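Course notes, unit 5: Learning two-arm manipulation from simulated demonstrations
Rernuvport Technical Institute, graduate sequence in robot learning

5.1 Where we are

Unit 4 ended with single-arm behavior cloning: a policy maps the current observation to an action, and the loss is the distance between that action and the one the demonstrator took. Everything in that unit carries over to two arms. The action vector gets longer, the observation gains a second set of joint readings, and the training loop stays the same. The trouble comes from places the loss does not show.

The reading for this unit is the Wendard report, chapters 2 and 5. Chapter 3 describes the file format and can be skipped unless you plan to use the raw logs for your project.

5.2 The Wendard task set

Wendard is a set of tabletop tasks recorded entirely in simulation. The release used in this course has 1739 demonstrations. Each demonstration is stored as a sequence of time steps, and each step holds joint positions for both arms, gripper openings, the commanded action, and rendered images. Object poses are stored in a separate file. You may use them to compute evaluation scores. You may not feed them to the policy.

The room model and the fixed furniture are shared between tasks. Object poses and surface colors are drawn again at the start of every demonstration, with the seed written to the header. If two of your runs disagree, check the seed before you check anything else.

5.3 Observations

A policy in this unit receives images and proprioception. Joint positions are normalized per joint using the training split only. Images are resized and passed through a shared encoder. Sharing the encoder between views saves memory and in our tests cost little accuracy, but you should verify this on your own split.
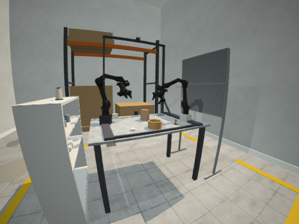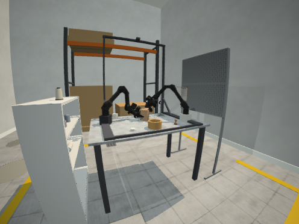
Two overall views of the workspace, then a close view at a gripper.

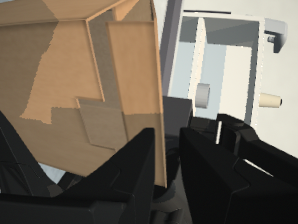
Choice of viewpoint has a larger effect on success rate than choice of encoder, and the reason is occlusion. A view of the whole workspace fixes the layout: it gives the arms relative to each other and the objects relative to the table. It carries few pixels per object, and the arms themselves get in the way as they approach. In the second overall view, where the grippers are turned toward each other near the center of the table, they already hide part of the orange-brown box behind it. A close view trades the other way. In the third picture the two fingers and a cardboard box take up much of the image, so an error in finger position of a small amount moves many pixels, while the tabletop layout is missing altogether. A policy given only the close view has to carry the layout in memory, and the feedforward policies in this unit have no memory. Use both kinds of view unless the assignment says otherwise.

5.4 Action chunking

Let o(t) be the observation at step t and a(t) the action. A single-step policy predicts a(t) from o(t). A chunked policy predicts a(t), a(t+1), ..., a(t+k-1) from o(t), where k is the chunk length. Training minimizes the mean absolute error over the whole chunk.

Chunking helps for two reasons. First, it shortens the effective horizon. A task of length T needs T/k decisions if each chunk is executed in full, and compounding error grows with the number of decisions. Second, it handles pauses. Demonstrators stop moving before a grasp. A single-step policy sees the same observation many times with an action near zero and learns to stay there. A chunk long enough to span the pause contains the motion that follows it.

The cost is slower reaction. Between predictions the policy runs open loop. If an object slips at the start of a chunk, the arm completes the planned motion anyway.

A common compromise is to predict a new chunk at every step and average the overlapping predictions for the current time. Weights decay exponentially with the age of the prediction. Note that this removes the saving in decisions described above, and that averaging is only safe when the overlapping chunks agree on the same mode. If one chunk passes an obstacle on the left and the next passes it on the right, the average passes through it.

5.5 Coupling between the arms

Write the joint action as a = (a_L, a_R). There are 2 usual designs.

Factored: separate heads for a_L and a_R, conditioned on the same features. Simple to train. With a deterministic head it loses nothing under the absolute error loss. With a sampled head, the arms may choose different modes, for example both reaching for the same object.

Joint: one head for the full vector. Sampled actions are consistent across arms. It needs more data, and it tends to tie the arms together when the demonstrations happen to move them at the same time. The Srithong ablation in the reading measures this by freezing one arm at test time and recording how far the other departs from its normal path.

Do not read a low validation loss as evidence of good coordination. Both designs reach similar loss on Wendard and differ in rollout.

5.6 Assignment

Train a chunked policy on the Burerach split, once with the overall view only and once with both kinds of view. Run 5 training seeds for each. Report the success rate per seed along with the mean. State the chunk length and whether you used temporal averaging.

For failed rollouts, record the step of first failure and classify it as approach, grasp, or transfer. Submit the table with your code. Plots are optional. Use the evaluation script in the course repository without changes, including its time limit.

Due at the last meeting in April.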